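Home | Animals | Food | Our World | Ask a Question

What Is an Ear of Corn?

Corn is a grass. It belongs to the same big family as wheat, rice and the grass in a lawn. A corn plant can grow taller than a grown-up, and the part we eat grows on the side of the thick stem. That part is called an ear.

An ear is wrapped in green leaves called the husk. Under the husk are long, soft threads called silk. Each thread leads to one spot on the ear. When a grain of pollen lands on a thread, a kernel can start to grow at the other end. If a thread gets no pollen, there is a gap where the kernel would have been.

The kernels sit in rows on a hard middle part called the cob. Every kernel is a seed. If it were left to ripen and dry, it could be planted and might grow into a new corn plant.
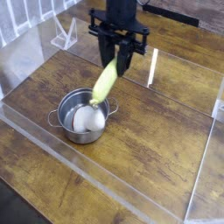

Corn above a small steel pot. Look for the bumpy kernels and the narrow tip.

Corn can be white, yellow, red, blue or almost black. The sweet corn most people eat at dinner is picked in summer, often in August, while the kernels are still soft and full of juice. Popcorn is a different kind. It stays on the plant until it is hard and dry.

How do people cook it?

One way is to boil it. A grown-up heats water in a pot, puts the corn in and lets it cook for a few minutes. The pot has to be big enough. A long ear will stick out of a small pot, so cooks sometimes break it in half first. Many pots are made of metal because metal lets heat pass through quickly. The handles can get hot too -- use a pot holder, and ask a grown-up to lift anything with hot water in it.

Corn can also be grilled, baked in its husk or cut off the cob and put in soup.

Words to know

Cob: the hard middle of an ear of corn.
Husk: the leaves around the ear.
Kernel: one seed of corn.
Silk: the threads under the husk.

Written by Verena Rüegg
Last updated December 21, 2020

We use cookies to remember your settings. Accept | Learn more

Contact us | Copyright Hofstetter Young Readers | Back to top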